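Chapter 7
Buying a Gripper Kit: What Comes in the Box and What Doesn't

In this chapter
What a kit price covers
Reading a spec sheet with a pencil in your hand
Cables, fingers and other afterthoughts
The acceptance test
Service contracts, and when to skip them

Every gripper kit is easy to install. The brochure says so, usually on the page with the smiling technician. By the time you finish this chapter you should be able to read that page, turn it over, and find the four or five lines in small type that will decide how you spend the following Monday.

Chapter 6 dealt with choosing an arm. We assumed there that the arm would arrive with something on the end of it, which was a convenient lie. Arms are generally sold bare. The part that touches the work is a separate purchase, often from a separate company, and the two companies will each be happy to tell you that your problem belongs to the other one.

We will follow a single purchase from quote to sign-off. The buyer is Dorkach, a small repair and refurbishing shop that wanted help picking up hand tools and returning them to a rack. The kit is the Utberg two-finger starter package, sold through a dealer called Mazza. Dorkach paid for the kit in May and had it picking things up off the floor 18 working days later. The brochure had promised an afternoon.
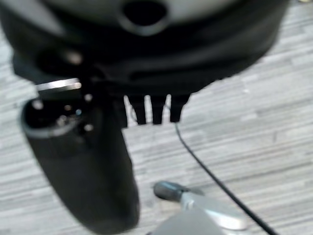
Lucyna Dudek
Lead author; instructor in applied automation, Gatusby Technical Institute

7.1 The thing on the end

A camera mounted at the wrist gives you a view that no catalog will print. Most of it is gripper. The housing fills the top, a finger hangs down through the middle of things, and a thin black cable wanders off across the planks on business of its own. Somewhere past all that is the silver-gray object on the floor, and the work consists of dealing with it.

Students tend to be disappointed by this view. They expect a clear look at the target and get a close, blurry look at the hardware. Get used to it early. A wrist camera has to share its space with whatever is bolted nearby, and a bulky housing costs you picture as surely as it costs you payload. The Utberg spec sheet gives the camera's field of view to one decimal place and does not say how much of it the gripper occupies. Ask the dealer for a sample picture with the fingers fitted. If the dealer sends a rendering, ask again.

7.2 What the price covers

Dorkach's quote listed a gripper, a mounting plate, a camera and "accessories." The last word did a lot of work. Accessories turned out to mean a hex key and a printed card with a web address on it. A longer cable was extra. So were replacement fingers, which came to 213 dollars a pair, and which the shop needed within the first month.

Before you sign anything, get written answers to these:

Are the fingers included, and are they the ones in the brochure photograph?
How long is the cable, and where is it supposed to run when the wrist turns?
Who supplies the software driver for your arm, and for which version?
What does a spare cost, and is it on a shelf or on a boat?

Pay special attention to the second one. A cable that behaves nicely with the arm parked can snag as soon as the wrist rotates – and a snagged cable will usually wait for a customer visit.

7.3 A test you can repeat

Mazza's installer considered the job done after three good picks in a row. Dorkach, to its credit, wanted 500, spread over several days and several tools, with the misses written down. The first full run gave 311 clean picks. That is a poor score and a very useful document. It got the shop a second visit at no charge, and it gives us the worked data for the rest of the chapter.

Keep the log sheet from Appendix C beside you as you read on. Section 7.4 starts with the misses, sorted by cause, and the largest pile belongs to a mounting plate that had been put on backward.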